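Jinder (robot build)

Jinder is a two-arm tabletop robot put together at Lirkoldale, a shared workshop in Vusitz. Work began in August 2023, follows an earlier one-arm build called Bravo. Page last revised January 17, 2024.

Purpose

Sorting and shelving of small soft goods, mostly kitchen sponges. Sponges were picked becuase they are cheap and forgive a bad grip. Also they come in many sizes and stiffnesses, so the same closing force does not suit all of them.

Build

Arms are white with black joints, bolted to an aluminum rail along the edge of the work surface. Each one carries a parallel gripper and a small wrist camera. Floor has a gray marble pattern - glossy, which gave the cameras trouble with glare early on. Total spend was $2000, not counting the shelf.

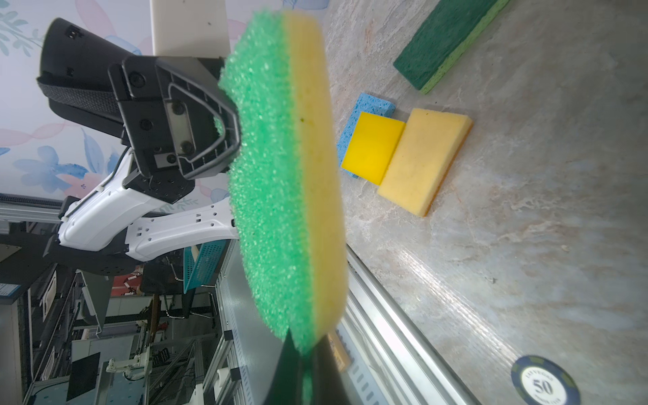 Green-and-yellow scouring sponge held in the gripper, with other sponges on the work surface.

Two-layer sponges are the harder kind. The scouring side barely gives, the foam side does, and the sponge tends to roll toward the soft side when squeezed. Finger tips were redrawn 14 times before the current open shape. Still not final.

Shelving task

The shelf is a two-tier metal unit with white boards, set at the back of the enclosure. Members wanted both levels in reach of either arm without moving the base. Mostly works. Far end of the lower level is slow, the wrist has to tuck under the upper board and the cable conduit gets stiff there.

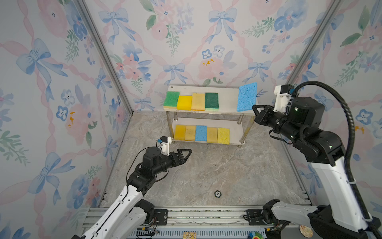
A full run means every sponge on the shelf with none tipped over. Best logged day so far is 56 placements before a restart. Cable ties on the conduit get checked between runs, and replaced when they slide.

Known problems

Wrist camera too close to the fingers, so a large sponge goes blurry. Thin cellulose sponges bend on contact with the board. Bravo's old control code is still in use for homing and nobdy has rewritten it yet.

See also: Bravo, Lirkoldale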